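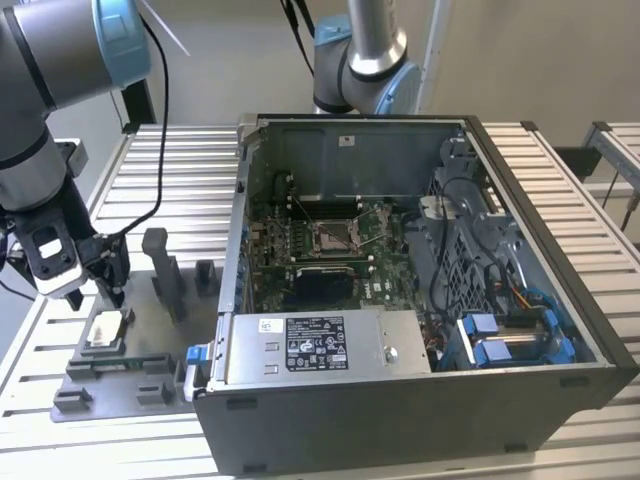 Stornville Boards > Hobby Corner > Old PCs > Reviving a Dell tower for the library

larasati_n wrote:
So happy to finally start this one! I picked up an old Dell office tower at the Stornville swap for 8 dollars and want to turn it into a catalog machine for our reading room. The CPU socket is empty, so I get to choose a chip - any favorites? It only has to run a browser and the Kanska catalog program.

stemby55 wrote:
Great find! Look up the board number before you buy anything, then get the fastest chip on the supported list. Used ones are so cheap now.

FabianZ wrote:
I'd disagree with fastest. A reading room is quiet and those top chips run warm. Go mid-range and put the money into an SSD, you'll love the difference!
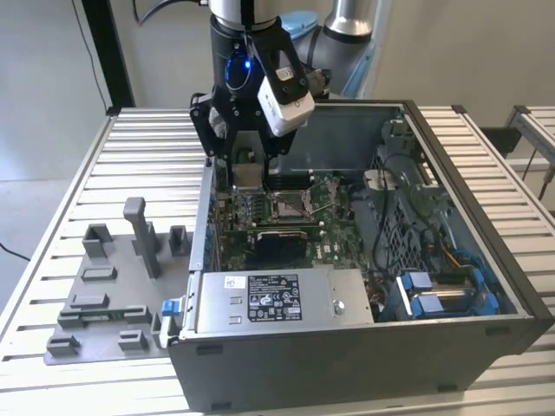

I did the same for my aunt's shop in October with a chip that cost me 9 dollars, and she still raves about how quick it boots. Fresh thermal paste too, please.

stemby55 wrote:
Mine runs the top chip and I never hear it. Fan curve!

larasati_n wrote:
Mid-range it is, sorry stemby :) Ordering tonight, and I'll post boot times once Linux is on.

Recent threads
- Cleaning yellowed keyboards
- Hjaltadóttir monitor stand, worth it?
- Best light Linux for 27 old laptops

Contact us | Back to top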